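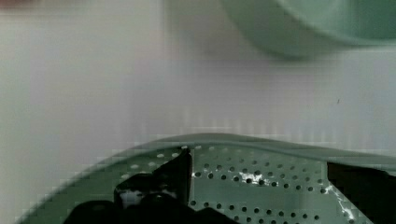 Home Forums Members Search Log in

Flistinia Play Kitchen Forum > Accessories and Play Food > Green colander: drain rate, cleaning, scale

tablescale
I am setting up a play kitchen for a toddler room and have a question about the plastic colander. It is the oval one in pale green with a handle at each end, from the Lolter kitchen set. We plan to use it dry at the table and wet at the sink trough. Dry use is no problem. Wet use is what I want to sort out before the set goes into rotation.

I poured 500 ml of tap water through it in one go. Most of it went straight through, but a film stayed on the bottom and bridged the holes. I left it on the rack overnight and there were white rings around the holes in the morning. Tap water in Imham is very hard.

Questions:
1. Does anyone run this colander through the dishwasher, and on which rack?
2. What gets scale out of the holes without scratching the plastic?
3. Is it the right size for use with standard play food?

drainboard
Top rack, upside down, heated dry off. Ours has been through one cycle a week since May and still sits level. I had an older one from a different set on the bottom rack and the rim warped on the side closest to the element. It rocked after that and I threw it out.

For scale, use white vinegar and water, half and half. Soak, rinse, shake, stand it on edge. Standing it on edge matters more than the vinegar. If it dries flat the water has nowhere to go.

pegboard_m
I disagree on the dishwasher. The color on these goes chalky, and you do not notice until you put a washed piece next to an unwashed one. Warm water and dish soap by hand, soft bottle brush from the outside in. The holes are 4 mm on mine, so a straw brush fits with some room.

drainboard
Mine has not gone chalky. Which detergent?

pegboard_m
Powder. I have not tried tablets or gel.

drainboard
Then I would look at the powder first. It is abrasive until it dissolves and it collects on the upper rack if the spray arm is partly blocked. Clean the arm, switch detergent, and compare again.

pegboard_m
Possible. I still would not put a piece with that many holes through a machine to save two minutes at the sink.

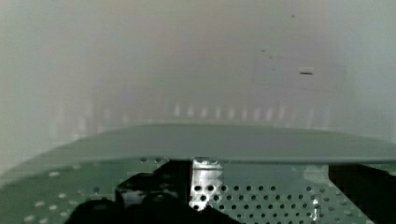 tablescale
Thanks both. I will start with hand washing and test the dishwasher on one piece before I commit the rest. Standing it on edge means I need a different rack, because the pegs on the current one are too close together for the rim. Has anyone found a rack that holds oval pieces?

lowshelf
A plate rack with every second peg pulled out. The pegs on the Leiva rack are push-fit and come out with pliers. Mine had 13 pegs and I kept seven.

On the question of size: check the food against the colander before you buy more of it. Two problems come up. Small items wedge under the rim and stay there after the colander is emptied. Large items, like a full-length corn cob or a squeeze bottle, lie across the handles and tip it. Strawberries are fine. Peas are not, if the peas are loose, and in a toddler room you should not have loose peas out in any case.

tablescale
No loose peas. The food for this table is limited to pieces that fail to go through a small parts tester. Layout so far:
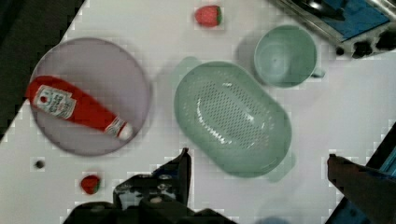 Plate and ketchup on the left, colander in the middle, matching cup, two strawberries. Stove at the corner.

lowshelf
Good spacing. I would move the stove farther in or swap it to the other side. At a corner the knobs get all the attention and the colander gets none. That is from watching one group, so take it as a single data point.

drainboard
I would leave the stove and move the ketchup. The bottle is longer than the plate is wide, so it overhangs, and anyone reaching for it will take the plate along. Stand it up or give it a tray.

pegboard_m
Standing it up just means it gets knocked over. Lying down is stable enough on a plate with a raised rim. Leave it.

drainboard
The rim is what makes it tip. Put a finger on the overhanging end and press.

tablescale
Pressed it. The bottle lifts at the cap end with light pressure but the plate stays put. I will try a tray and see whether it takes up too much of the table.

Also redid the pour with 1,000 ml, colander tilted slightly toward one handle. Much less film left on the bottom. I will mark the tilt on the trough with tape.

lowshelf
Use the vinyl tape. The paper kind comes off in the trough within a day.

hinge_and_pin
Does the cup stack inside the colander for storage? I have the Lolter set on order and one shallow drawer to put it in.

tablescale
It goes in, lying on its side. Upright it is taller than the rim, so measure the drawer.

Page 1 of 1 Reply to thread Report a post

Contact | Forum rules | Copyright Flistinia Play Kitchen Forum | Back to top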